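**Progress report to Flanau, second reporting period**
Project: Teaching sorting tasks by demonstration
Prepared by: Rhys Tomoana, Skistinwood
Date: 27th October

## Summary

Recording of the colour-sorting task is complete. We have 200 accepted demonstrations, which meets the target in the work plan. A further 31 were recorded and rejected. Training on the full set has started and the first results are given below. Spending is within budget except for the repair item noted under Equipment.

## Work since the last report

In March we agreed to drop hand guiding as the main method and move to remote control. With hand guiding, the operator holds the arm and walks it through the task. It is quick to learn, but the operator's forearm kept showing up in the camera view, and the policy trained on those recordings did poorly once the arm was working alone. We have kept the earlier hand-guided recordings but they are not in the 200.

Under the present setup the operator sits to one side and moves a small leader arm. The working arm copies the motion, and the joint positions, gripper opening and camera video are logged together. Ernő Antal wrote the logging software and also trained the operators. New operators now do a half-day of practice before any of their recordings are kept.

There are 6 operators on the roster. Their styles differ more than we expected. Some come straight down on a cube and lift, others nudge it away from the tray wall first. We considered asking everyone to use the same approach and decided against it for now, as the nudge is useful when a cube is hard against the side. We did standardise the start pose and the rule for ending a recording (gripper open, arm back at start).

## The task

Red and blue cubes are placed in a metal tray. The operator picks them up one at a time and puts each on the plate with the matching rim. Cube positions are changed between demonstrations. A demonstration is rejected if a cube ends up on the wrong plate, leaves the table, or is touched by hand after recording begins.

Most of the rejected recordings were dropped cubes. The remainder were logging faults, where the video and joint data drifted out of step. Ernő fixed the cause and we have not had one since.

## First training results

A policy trained on the first half of the recordings was tried on the arm. It picked the right plate reliably. Its weak point was grasping, mainly cubes touching one another and cubes near the tray wall. When a grasp failed it often carried on to the plate with an empty gripper. We have very few demonstrations of an operator missing and trying again, and we think that is the main gap in the data.

! 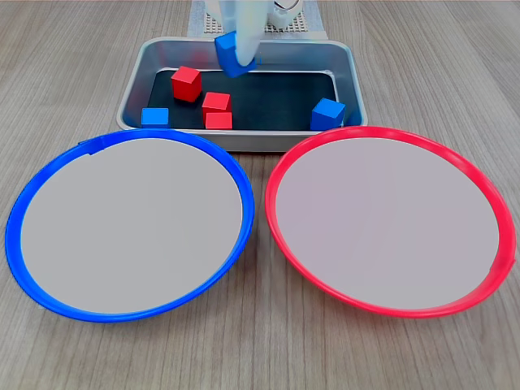

*Figure 1. Colour-sorting task: a blue cube held above the tray, with both plates still empty.*

## Equipment

One gripper finger was replaced after it cracked at the mounting screw. The replacement came from Juhász and took longer to arrive than quoted, which cost us recording time. We now keep a spare pair on the shelf. The leader arm has some play in the wrist joint. It is usable, but operators have noticed it and we would like to have it serviced before the next block of recording.

## Next period

- Record a smaller set of demonstrations that includes missed grasps and recoveries.
- Train on the full set and run the agreed trials with the arm working alone.
- Move the setup to the Orkby site for a second round under different lighting.
- Service the leader arm wrist.

The Orkby move depends on bench space being confirmed. If it slips, we will do the lighting trials here with portable lamps and report them separately.

## Decision requested

We ask Flanau to approve moving the unspent travel money to the equipment line to cover the leader arm service. The total budget does not change. A quote can be sent on request.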